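Folding day, the slow way

I've always folded on the bed, ever since I had a table too small for it, and I'm still fond of the habit.

The sheet
Cream, wide and a little wrinkled, and I do like a good smooth over with the palm before any clothes go down. 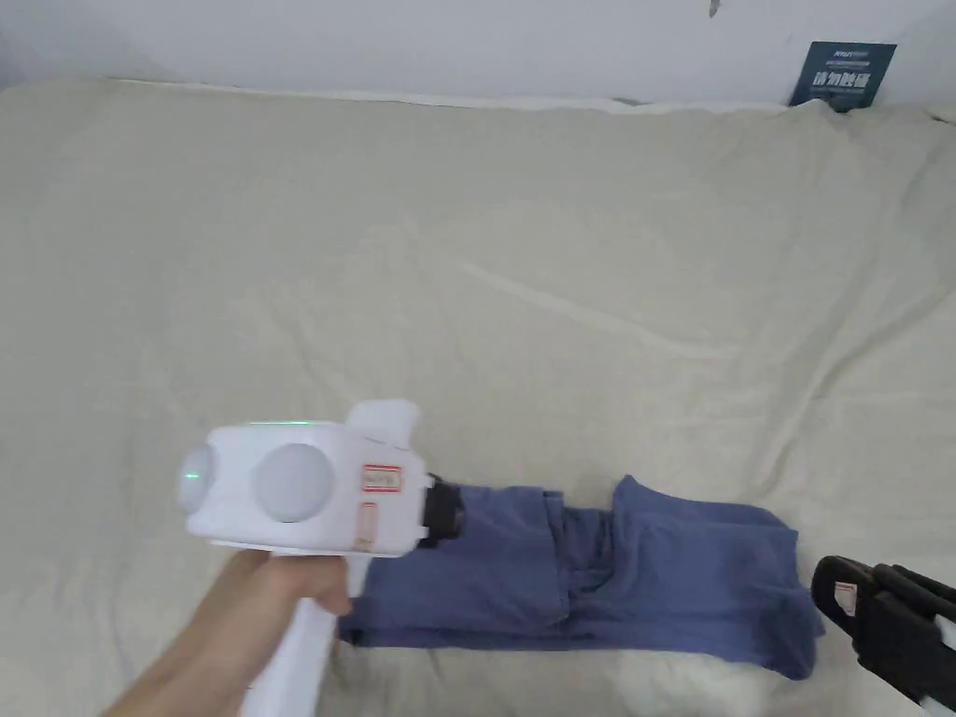 The blue shirt
Buttons are my favourite part (my gran did every second one up before she folded, and so do I!), though sleeves can be fiddly
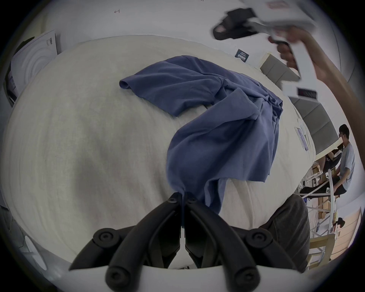 and I'll happily spend 3 minutes getting a pair of them to lie flat and even.

The sweatpants
Leg over leg, then into thirds, and mind the waistband.

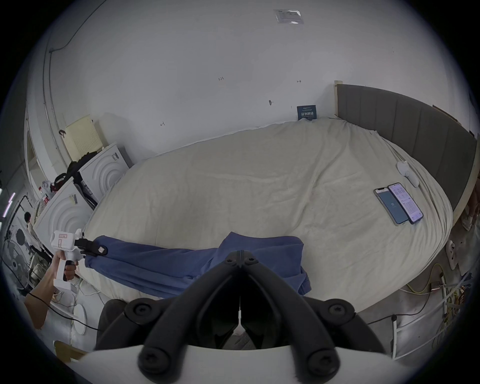
Beside the washers
Two front loaders right next to the bed, which saves a lovely lot of walking. 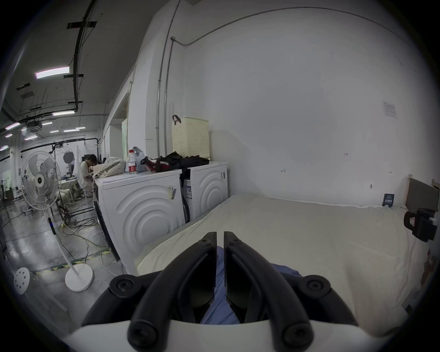

Photo: Skasetti, 28/04/2022
I'd take that layout home tomorrow, basket and all.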